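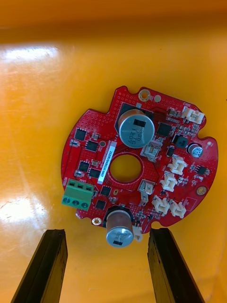

Kartha Bench Rack, second version
Reviewed by Nuria Birhane, May 2019

The Kartha is a steel rack for open plastic bins, intended for small repair benches. It is sold by Kokodwood as a flat pack at $94 without bins. Wall brackets are included. Casters are not offered. The rack replaces an earlier version that used push-fit shelves, and the shelves are now bolted at all corners.

I bought mine at the regular price and have used it next to a repair bench where most of the work is lamp drivers, small power supplies and audio boards. Boards waiting for parts go in the bins. Tools and solder stay elsewhere.

Assembly

The uprights are 652 mm tall, which puts the top shelf at eye level when the rack stands on a standard bench. Shelf height is set by a row of punched holes in each upright. The holes on my unit were clean and square to the edge, with one exception near the foot of the rear left upright, where the paint had filled the hole and had to be cleared with a drill bit.

The instructions are a single folded sheet with line drawings. Step 2 shows the shelf lip facing the wrong way. If you follow the drawing, the bins have nothing to stop them sliding off the front, and you will have to undo the shelf and turn it over. Kokodwood has told me that a corrected sheet will ship starting in August.

Use a socket driver. The supplied flat wrench works, but clearance behind the lower shelf is tight and the wrench turns only a few degrees at a time.

Stability

With both wall brackets fitted the rack does not move in normal use. Without them it leans forward when the top shelf is loaded and a bin is pulled out quickly. I would not use it freestanding. The brackets have slotted holes, so there is some allowance for studs that do not line up.

The shelves are rated at 9 kg each. I loaded the middle one to that figure with transformers and left it for a week. Sag at the center was small enough that a bin still slid out without catching, and the shelf returned to flat when unloaded.

Bin fit

Kokodwood does not make bins and recommends the Limska line. The older Karov bins also fit the shelf depth, but their front handle fouls the lip and they have to be lifted over it. Limska bins clear it.

Glossy bins are easy to wipe out. Flux residue comes off with alcohol and a cloth, and rounded inside corners leave few places for wire clippings to collect. The drawback is glare. Under an overhead bench light the shiny plastic throws back white patches, and small parts can be hard to pick out until you tilt the bin. A diffused lamp helps.

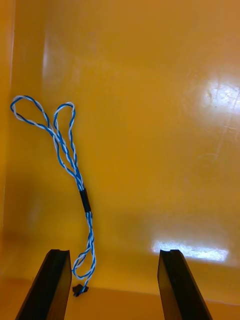 Bin interior: glossy yellow-orange plastic, rounded where floor and wall meet.

Ordinary plastic bins of this kind are not static safe. Sensitive boards should be bagged before they go in, or the bins swapped for a conductive type. The rack itself is powder coated and has no grounding point. I scraped a patch on the rear upright and fitted a ring terminal, which a manufacturer selling to repair shops could reasonably do at the factory.

Labels

Each shelf has a channel along the lip for paper strips. The clear cover is stiff and cracked at one end when I bent it to change a strip. Replacements are sold only as a full set. Adhesive labels on the bins are more practical if the contents move between shelves.

Compared with the first version

The bolted shelves are a clear improvement. The push-fit type worked loose at the rear and rattled whenever a drill press was running nearby. Shelf depth and hole spacing are the same, so old shelves can be drilled and reused on the new uprights. The paint is thicker and chips less at the lip.

Verdict

Recommended for a fixed bench with a wall behind it. Allow an hour for assembly, ignore the lip drawing in step 2, and buy the bins separately after measuring your shelf spacing.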